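4. Setting the picture and sound for older films

The Collwood player arrives with everything switched on. The box calls this "cinema ready". It isn't, at least not for a 1960s thriller shot on grainy stock, so work through this section before you watch anything you care about.

1. Press Menu, then choose Picture. The mode will be set to Vivid. Change it to Film.

2. Scroll down to Motion and set it to 0. The makers say the default of 6 "restores natural movement". Try it on any slow pan and judge for yourself.

3. Turn Grain Clean-up off. On a decent restoration it wipes away detail along with the grain, and faces start to look like candle wax.

Note: Grain Clean-up turns itself back on after a software update. This was meant to be cured in the June update. Check it anyway.

4. Go to Shape and pick Original. Full Screen stretches older films sideways, and Smart Fill crops the top and bottom, which often means losing part of the titles.

5. Open Sound and choose Mono if the disc has a single-channel track. The Tromance setting spreads mono across all the speakers and adds echo. Sebastián Montecinos, who tested it for this guide on the Pirow disc of a Gouveia crime film, found that the dialogue slipped 2 frames behind the lips after 37 minutes. We have been told this is rare.

Caution: lower the volume before you change tracks. Dubbed tracks on older discs can be a good deal louder than the original.

6. Choose your subtitles. If the disc offers two English sets, one is usually a transcript of the English dub and won't match the Italian or Spanish dialogue. Play a talky scene and compare – the menu labels are not much help.

7. Press Save, then hold OK until the light blinks. Leaving the menu without doing this loses the lot, whatever the message on the screen says.

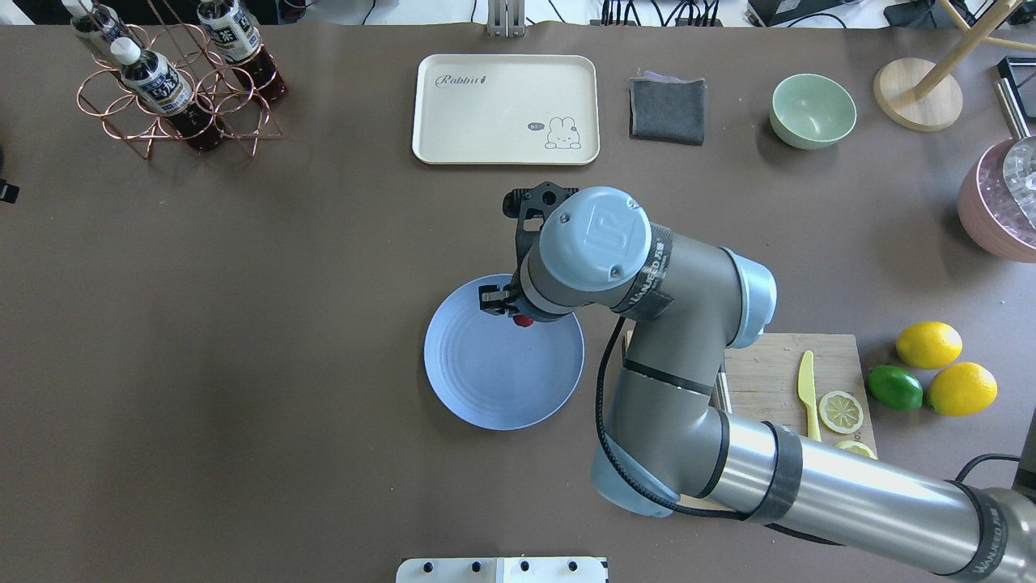
8. Name the profile. The player claims to hold 250 of them, though the list becomes slow to scroll long before that. One for black and white and one for colour will do for most people.

Note: Reset All deletes your saved profiles as well as the picture settings. Write your values down first.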